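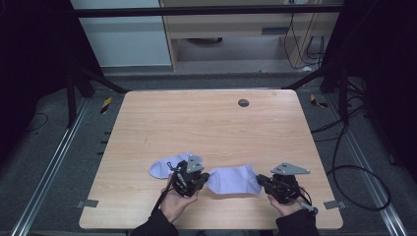 Have you ever had to match up all the socks in your family's laundry basket? It takes a while, doesn't it? Now think about doing it for a whole hotel, or a hospital, or a summer camp with 169 campers who all forgot to write their names in their things. That is the kind of job they do every day at the Grasarley laundry, a big, steamy, noisy building where the washing machines are taller than your teacher.

On a busy Saturday in August, almost 4,000 pieces of laundry go through Grasarley. There are sheets and towels and aprons and pajamas, and yes, plenty of socks. Machines already do a lot of the work. One washes, one spins, one dries, and a long one with hot rollers presses the sheets flat (it has a nickname, the Muretti, after the street where the old laundry used to be). But for years the small things were all sorted and folded by hand.

Why? Well, a sheet is a big rectangle, and it stays a big rectangle. A sock is a much trickier customer! Drop it on a table and it might land stretched out, or crumpled up, or folded over on itself so you can hardly find the opening. You can tell it's a sock right away, because you've been putting on socks since you were tiny. A robot has to learn that, and it needs to see an awful lot of socks before it gets the hang of it.

So the people at Grasarley became teachers. Domenica Berchtold has folded laundry there for 8 years, and now she spends part of her morning showing a robot how it's done. She does it by holding a gripper in each hand. A gripper is a robot's version of a hand, with jointed fingers that open and close, and these ones are made so that a person can hold them. Domenica puts her socks on the table and picks them up with the grippers, never with her own fingers. While she works, a computer keeps track of how the grippers move. Later on, the robot can practice making the same moves.

Try it yourself with two pairs of kitchen tongs and a sock (ask first before you borrow the tongs). Can you lay the sock out flat? Can you fold it in half? You'll probably drop it a few times, and so did Domenica. She says her first morning felt like eating soup with mittens on. On her best day so far she has finished 113 folds before lunch, and she was so pleased that she called her sister.

You may be wondering what happens to the folders when the robot gets good at folding. The people at Grasarley wondered about that too, and some of them were worried, which makes sense when a machine is learning a job that you do yourself. Their manager, Urs Tanner, sat down with everybody to talk about it. They agreed that the robot would start with the plain socks and washcloths, and that no one would be sent home because of it. Some folders have moved to the mending room, where they sew on buttons and patch holes. Others check the robot's piles and fix the lumpy ones.

Not everyone likes the change. Folding at a big table with your friends is a nice way to talk, and a few of the folders miss that. Other people are glad to give their sore wrists a rest. Domenica likes the teaching but still asks for one folding shift a week, so she can hear all the news.

The robot, meanwhile, is still pretty slow, and inside-out socks give it a lot of trouble. Domenica is planning to work on those with it next.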